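Call for Participants: Hand-Held Gripper Open Day, Visomgate 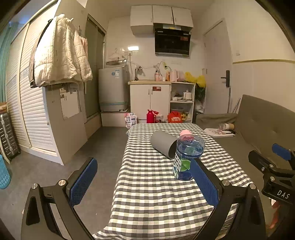

Hand-held grippers at a table with a water bottle and a gray cup.

Etau is looking for 40 participants for its open day in February. The session runs on Saturday at the Lammers building, Visomgate.

Participants watch a short demonstration, then operate the grippers themselves on household tasks: picking up, setting upright and putting away everyday items. Each slot lasts 2 hours. No technical background is required. Applicants must be 18 or over and have full use of both hands.

Travel from Stisulthorpe is reimbursed on presentation of a ticket. Lunch is not provided.

To apply, send your name and preferred slot (morning or afternoon) to Unai Villalobos, open day coordinator. Places are assigned in order of receipt.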